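Saturday, November 9, 2019

Sourdough starter log, Jilum flour vs Loltell flour. Both jars fed at 90 g flour, same water, lids resting on top not screwed. Loltell smells sharper, more like apples. Jilum slower again, few bubbles at the glass, thats the third feed in a row.

Scale drifting. Known weight of 517 g reads 2 under. Zeroed it twice, same thing. New battery before blaming flour.

Dough A mixed with Loltell, rested 10 min, folded. Sticky but holds. Dough B (Jilum) went slack on the second fold, salt went in late, my fault, so don't compare the crumb too closely. Want less water next time for B only.

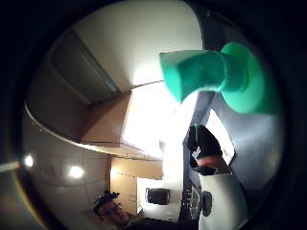 Proofing

A into the Vandenberghe tin, B into the Flulluvano one. Different metal, not ideal. Should of bought two the same back in January. Poke test on A springs back slow, good. B fills in right away, give it longer.

Spare flour stays up off the counter, away from the oven side. Bag clips please, whoever opens the rye.
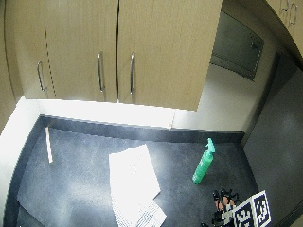
Upper cabinets, wood-grain doors, bar handles.

Open questions: is Jilum milled finer or just older? No date on the bag. Try half and half before giving up on it. Also need to stop changing water and flour in the same bake, cant tell which did what.

Next feed tonight, same weights. Discard goes in the crackers tub. Check scale first.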